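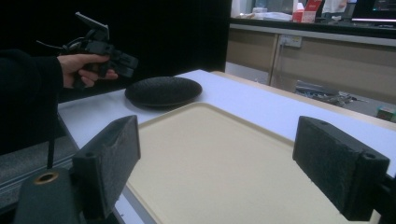
Trandlow Hand-Held Gripper Pair, Club Set
Item 964
Availability: loan or purchase, clubs and schools only

The Club Set is a pair of hand-held grippers, one for each hand, for student teams who want to record two-handed tabletop tasks. It was put together for the Kavberg student project and is now open to any team entered in the Kongkaew Challenge.

In the set
Left gripper and right gripper, with cables
Two spare pairs of finger pads
Hex keys and a bag of screws
Printed task cards
Hard case with foam

Not in the set: computer, table, tripods, task objects. Teams find their own objects. Plates and trays from a kitchen store do fine for the first cards, and a plain light tabletop makes it easier to see the edges of what you are picking up.
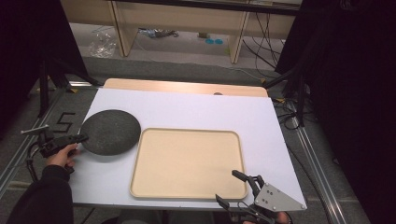 Grarnton Equipment Desk

The first task on the cards is the plate and tray. Both lie flat on the table at the start. The left hand works on the plate and the right hand on the tray, and the student has to get hold of each one by its edge. A low rim gives the pads very little to close on, so expect a slow first session. Come in from the side and keep the tips close to the table. Teams that come down from straight above usually push the tray away.

We ask that two students share a station and swap after every 11 runs. One wears the grippers out quickly if they squeeze hard - a light grip is enough to close the jaws. The second student resets the objects and writes the run number on the sheet.

Setup
Run the cables out behind your hands before you start and check that you can reach the far side of the table without pulling them tight. Plug in left first, then right. Open and close each gripper fully before the first run. If one side does not register, unplug both and start again with the left.

Finger pads
The pads are wear parts. Change them in pairs. Do not wash them; a dry brush takes off most dust. Do not overtighten the pad screws, the holes strip.

Club use so far
The Kavberg teams logged nearly 4000 runs with their sets through the end of August. Pads were replaced twice in that time and one cable was replaced once.

Loans
A loan is for one school term. The form needs a signature from the teacher in charge, and the case has to come back with everything on the packing list inside the lid. Missing hex keys are billed. For the Kongkaew Challenge, loan forms must reach the Grarnton desk by 30 September 2021. Forms that come in later go on the list for the next term.

Replacement pads and cables are listed under Trandlow spare parts.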